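Ullik Grasp Planner
Motion and grasp planning software for multi-finger hands
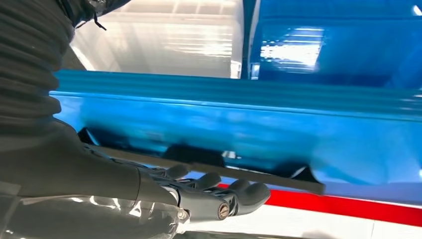 Four-finger hand holding a flat bar against a blue surface.

Ullik computes finger placement and contact force for long, thin parts. The planner updates at 1000 Hz and accepts input from wrist or fixed cameras. Glossy and transparent surfaces are handled by a separate depth filter, included in the standard license.

Part length: up to 920 mm
Stored grasps: 300 per project
Licensed seats: 8

Technical contact: Hok-lam Fang, Dorkau Software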